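Clollham Robotics Club: Notes on Our Simulation Unit

March 1, 2018

The Clollham Robotics Club has now completed the first part of its simulation unit. As faculty advisor, I would like to record how the work has been organized and where it stands. Students build each task in software before they request time in the Davness lab – a rule we adopted last August.

The assigned task concerns sorting groceries. Each team writes a program that places produce in a bowl and leaves the drinks standing. 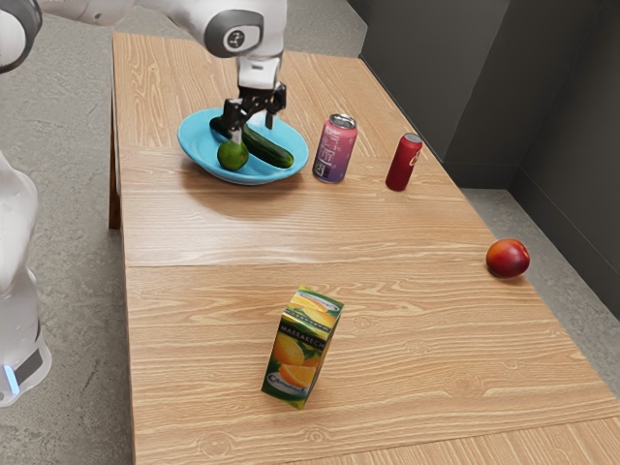 The simulated table, with the cucumber and lime in the blue bowl.

Rehema Magesa, our student lead for the unit, prepared the scoring sheet. A run receives full marks only when every piece of produce has been placed and no can or carton has been disturbed. Fruit that leaves the table is recorded as a fault, and the run continues. 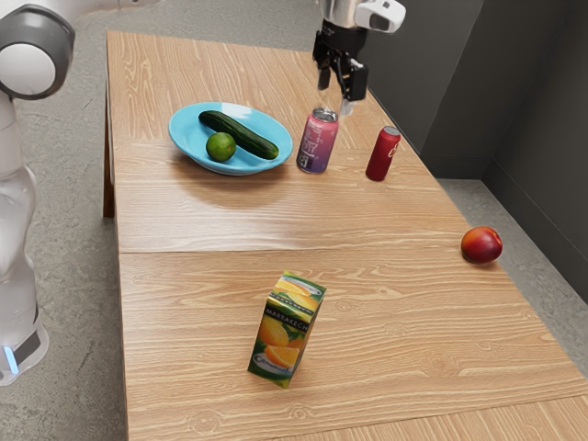 The gripper above the pink and purple can; the peach is on the floor.

Teams have logged 973 runs under these rules, of which 256 received full marks. I consider this a fair result for students who were new to the subject in the fall. The most frequent errors involved the order of tasks, and several teams have rewritten their planning code as a result.

We have also asked students to study close overhead views of the wood-grain floor.

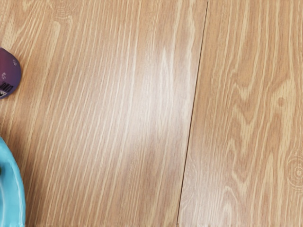 Reflections and wood grain can mislead a simple color filter, and each team must submit a short report on how its program handles them. The reports will count for 40 points of the unit grade.
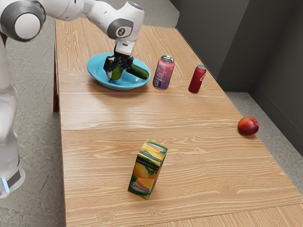
May a student join the club without programming experience?

New members are welcome at any level, and each is paired with an experienced student for the first project.

Recent posts
Selecting Teams for the Lemano Challenge
Report on the Shevchuk Workshop
Safety Rules for the Davness Lab
Notes From Our Open House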